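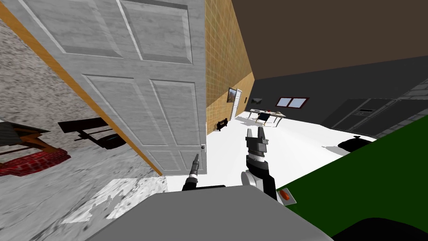 4.3 Passing Through Interior Doors

This section applies to two-arm mobile units operating in homes and in simulated home layouts. The site rules in Section 2 remain in force.

1. Stop the base before either arm reaches for a doorknob.
2. Select one arm for the door. Keep the other arm clear of the door's swing, with its gripper empty.
3. Close the gripper on the knob at the lowest force setting. If the grip slips, release and try again. After 3 failed attempts, call the operator.
4. Open the door to 90 degrees where space allows. Do not push it against a wall or heater.
5. Release the knob and draw the arm back before moving the base.
6. Check the floor ahead for bags, rugs and chair legs. Plan a path around them.

CAUTION: Do not drive the base while a gripper is holding a door. Damage to the wrist joint may result.

NOTE: Runs carried out in the Cuvar simulator follow the same steps. Record each operator call in the Brastlow log, including the door name and the step reached.

Settings for grip force are listed in Section 4.4.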